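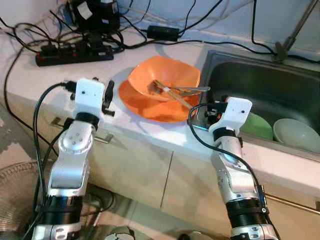
The Neslow token is a local gift coin accepted by shops and small businesses in the town of Neslow and, on and off, in the neighboring village of Bodura. It's issued by the Neslow Traders' League, a merchants' association that I've belonged to long enough to have opinions about it, so read this entry with that in mind (the other editors of this local encyclopedia have been very patient with me). A token is worth a fixed amount in dollars, can be spent like cash at any member business, and can't be swapped for cash by the person holding it. Only the shops can turn tokens back into money.

Background

Before the token there were paper gift certificates, and I remember them without much love. Each store printed its own, so if your aunt gave you one for the shoe store and you already had shoes, well, you had a problem. The League tried a shared certificate first. It came in a little booklet with tear-out slips, and the slips were so thin that they went through the wash in people's pockets and came out as lint.

The idea of a coin came from Mahlet Kahsay, who ran the fabric store on Mill Street and had seen old trade tokens in a museum case on vacation. She brought a hand-drawn design to the August meeting, and the argument about what should go on the back went on so long that the building had to be locked up with us still talking on the sidewalk. The bridge won. The other choice was a trout, and there are still members who bring up the trout.

Design

Tokens come in two values, a small one and a large one. The front carries the town name and the value, and the back has the old bridge over the Jerkska, seen from the downstream side. The edge is plain on the small token and ridged on the large one, so you can tell them apart in a coat pocket. Early tokens have a spelling slip in the word "League" - the second "e" is missing - and collectors do ask for them. They spend exactly the same as the good ones.

The tokens were struck by Feyisa, a small metal shop just outside town that mostly makes nameplates and key tags. Feyisa still holds the dies, and any new batch has to be ordered by the League in writing.

How it works

A buyer gets tokens at the League desk or at one of the 4 shops that sell them over the counter. They come in a drawstring bag if you ask for one. The person who gets the gift spends them wherever there's a bridge sticker in the window, and the shop drops them in the till with the rest of the day's money. Once a month the shop brings its tokens back to the desk and gets paid their full value, less a fee of 3 percent. The fee pays for new tokens, the stickers, and the printed list of members.

As of 9 June 2022 the list had 134 businesses on it, and that includes the dentist, two barbers, and the fellow who sharpens mower blades out of his garage. Restaurants are split. Some take tokens for food but won't take them for tips, and I'd say it's good manners to ask before you sit down.

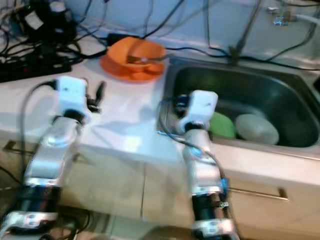 What happens if a shop leaves the League while it's still holding tokens?

It has 40 days from the day its membership ends to bring them to the desk, and it gets the same payment as any member. After that the shop can still spend them around town like anybody else, but the League won't buy them back.

Change is the part that trips up new clerks. A shop may give change in regular money, but only for less than the value of the small token. So if you hand over a large token for a greeting card, you'll get a small token back plus coins. This was written into the rules after a rather cheerful group of teenagers worked out that you could buy a stick of gum and walk off with most of a gift in cash! I can't say I blame them.

Bodura and the second token

For a while Bodura had a token of its own, a square one with rounded corners. The merchants there had asked to join the Neslow program and didn't care for the fee, so they made their own and kept it going through two holiday seasons. It was a handsome thing, and I kept one. Trouble came when people began spending Bodura tokens in Neslow and the other way around, and shopkeepers on both sides ended up with jars of the wrong kind. Ebise Habte, whose hardware store sits close to the line between the two, set up a swap table on Saturdays, one for one, and that sorted most of it out. Some Bodura shops later joined the League directly. Others never have, so look for the sticker.

Care and storage
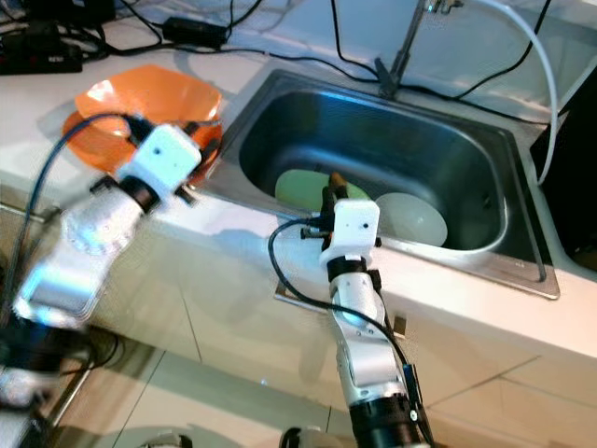

Tokens pass through a lot of hands, and the League asks shops to wash them before bringing them back to the desk. Warm water and dish soap will do it. Don't use vinegar or metal polish, as both take the color off the raised parts and leave the bridge looking blotchy. Wash them in a tub beside the sink, never in the sink itself, where the small ones head straight for the drain. An orange plastic basin like the one on the counter there suits the job nicely, and the flared sides make it easy to tip the water out slowly with a hand over the tokens. Dry them on a towel and count them after they're dry, not before, as wet ones stick together in pairs and you'll short yourself.

Bent tokens are still good. The desk takes them at full value and sends them to Feyisa for scrap. A token that has been drilled for a necklace or a key ring is a different story, and those are refused, though I've seen a few slip by on a busy afternoon.

Reception

Most shop owners I've talked to like the token for one plain reason, namely that the money has to be spent in town. The complaints are mainly over the fee, and over the weight of the bag in December. Some members have asked for a card instead, and the matter comes up at nearly every annual meeting. A trial card was printed once and accepted at a handful of stores, but the card readers were slow and the trial was dropped before the summer.

See also: Jerkska bridge; Mill Street, Neslow; Bodura square token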